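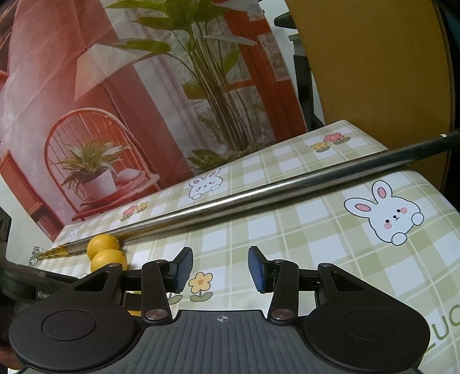 Telescopic fruit picker poles: worth it or drawer junk?

plumbline_pete
My wife wants one of those telescoping metal poles with a claw on the end for the orange tree by the fence. The one she sent me is sold as the Zesalness and the listing says it "picks 100 oranges in minutes without a ladder." I have read a lot of listings in my life and I don't believe this one. Has anyone owned one past the first season? I don't care what it looks like on the day it comes out of the box.

halfacre
Owned one, not that name but the same idea. It picks oranges. It doesn't pick 100 of them in minutes unless you mean a whole lot of minutes. Mine went soft at the joints by the second year, so you'd extend it, twist it tight, reach up, and it would slide back down into itself the moment you pulled.

mossyknoll
I'll disagree a little. We've had a claw pole for 3 seasons and it still holds. The trick is you twist the fruit, you don't yank it. People yank, bend the tube, then go write a one-star review.

plumbline_pete
I'd buy that if the instructions said twist. Her listing shows a guy in a clean white shirt pulling straight down and smiling.

quartersawn
What's the head like on it? There's the basket kind with a bag and the open claw kind. The open claw kind drops fruit on your face. Ask me how I know.

plumbline_pete
We've got her sister's on loan, and she says it's the same one. Claw type, with rounded teeth. There's a gold colored section right behind the head, then plain polished tube the rest of the way. The gold part bugs me. Is that doing a job or is it jewelry?

halfacre
Could be the flexible part, could be decoration. Does it bend?

plumbline_pete
Haven't put any force on it. It's not mine, and if I break it I'll hear about it until January.

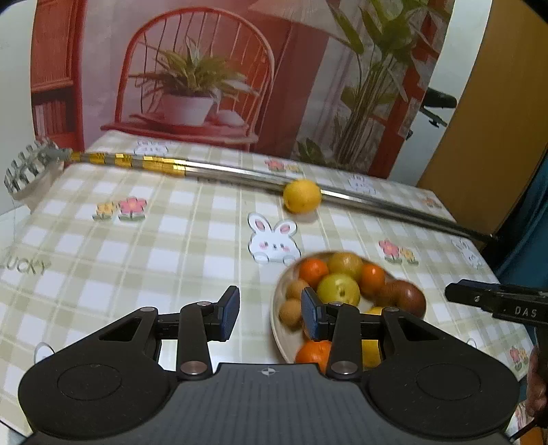
Anyway, we had it in on the kitchen table last night and I asked her what exactly it was going to do for us that the stepladder doesn't. She said the top of the tree. Fair enough, but the top of our tree is maybe a dozen oranges, and the birds have an arrangement with those already.

mossyknoll
So you've decided and you came here for backup.

plumbline_pete
I came here for somebody to change my mind. You're the only one trying.

Bettyslemons
Hi, lurker here, mostly lemons. I love mine!! I'm short, my ladder days are over (knee), and I get everything I want off the tree before breakfast. Yes, I drop a few. They hit the grass and then they go in a bowl with the rest and no one has ever sent one back. I think some of you are reviewing the advertisement and not the pole.

quartersawn
Dropped fruit doesn't keep, though. You get a soft spot under the peel and three days later the whole bowl smells like a bar floor. I keep dropped ones apart and juice them the same day.

Bettyslemons
Well, mine get eaten the same day, so maybe that's why I never noticed. Fair point for people with big trees.

halfacre
Also, while we're on bowls, please don't put kiwis in with citrus and leave them for a week. I know everyone does it because it looks nice. The kiwis go first and they go underneath, where you can't see.

mossyknoll
That has never happened to me once and I've kept kiwis with oranges for years.

halfacre
Then you eat faster than we do.

orchardrow18
What did the listing say for price? I saw the Zesalness with a "was" price on it that I'd bet money was never charged. Cenomon sells a pole that looks the same to me, same color scheme and all. Wouldn't shock me if they came out of one factory. I have no proof of that, it's just how this stuff goes.

plumbline_pete
Crossed-out price, yes. And 1414 reviews, of which I read the bad ones. Half of them say the head came loose. The other half say it arrived late, which tells me nothing about oranges.

orchardrow18
Read the middle ones. Three-star people have used the thing.

quartersawn
If you're going to spend money, the Rüegg is heavier but the sections lock with a proper lever. I've had mine long enough to stop thinking about it. Heavy is the catch. Hold it over your head for ten minutes and you'll want the stepladder back.

halfacre
Brundmont has a lever one too. I tried a neighbor's and didn't like the grip, but the lock was solid.

mossyknoll
And both cost more than a tree's worth of oranges at the store. Since we're being skeptical.

plumbline_pete
That's my whole problem. I can buy oranges. What I can't buy is an end to this conversation.

Bettyslemons
Why don't you use the borrowed one? It's in your house! Go pick ten. Twist them like mossyknoll said and see if the tube slips.

plumbline_pete
That's annoyingly sensible. OK. Ten oranges, full extension, twisting. If it slides back even once I'm returning it to her sister and sharpening the pruners, because the real fix is a shorter tree.

halfacre
Don't top an orange tree in one go. Take a bit off each year or the bark you expose will get sunburned.

quartersawn
Seconding the sunburn thing. And wear a hat with the claw.

plumbline_pete
Got a hat. Will post when I've done the ten.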